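Section 7. Working at Household Furniture

This section covers safe practice when the Zernesar arm is used next to tables, shelves and drawers in a lived-in room. Read it before the first powered move. The Lestdale site rules apply as well, and where the two differ, follow the stricter one.

7.1 Before power-on

1. Name one operator and one observer. The observer holds the stop button and does nothing else.
2. Walk the full reach of the arm and look for cords, open drawers and loose items.
3. Set the speed limit to 38 percent. Do not go to 100 percent indoors.
4. Close the fingers before moving the arm into the room.

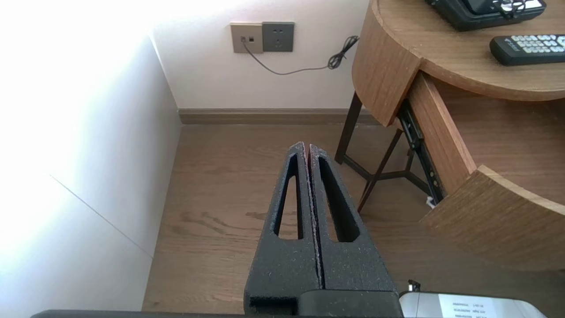 Cords come first in the walk-round. A hanging cord can catch on a finger or pull a device off a table, so tie it back or mark it as a keep-out area in the Kwak software. Treat an open drawer the same way. When one is pulled out from under a tabletop, as on the round table here, the metal slide is exposed and the drawer front sticks out into the path of the arm. Either close it or add it to the map at its open position.

CAUTION: Keep hands out of the drawer while the arm is powered, even when it is paused.

7.2 Approaching an edge from below

1. Bring the gripper in at low speed with the fingers together.
2. Stop short of the rim and check the gap from the side. The wrist view alone does not give a reliable distance.
3. Raise the arm in single steps. Keep the wrist housing clear of the furniture as well as the fingertips.

Note: Curved rims need a fresh check each time the arm moves sideways. 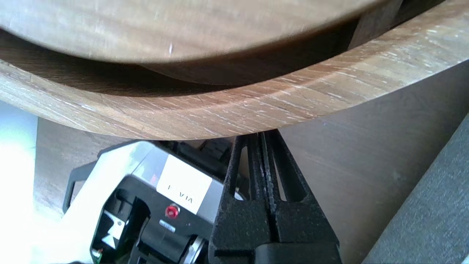
7.3 Reaching for small items

1. Open the fingers before the final approach. A remote control lying at an angle on a shelf calls for a wrist turn first.
2. Leave room for both fingers on the shelf surface. Do not push the item toward the edge to make room.
3. Wait for the arm to settle before closing. Wrist pictures taken during a move can be blurred and should not be used to judge the grip.
4. Set grip force to level 2 for items with rubber keys. 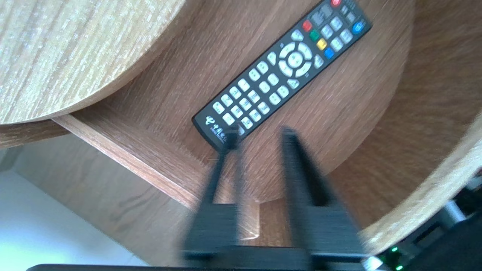
7.4 Stopping and sign-off

1. Press stop if anyone enters the marked area - do not wait to see where they are going.
2. Record every stop in the Mesmont log, with the time and the step number.
3. Have the log signed by the shift lead, Geum-ok Yeon or Muchen Shi, before the arm is powered again.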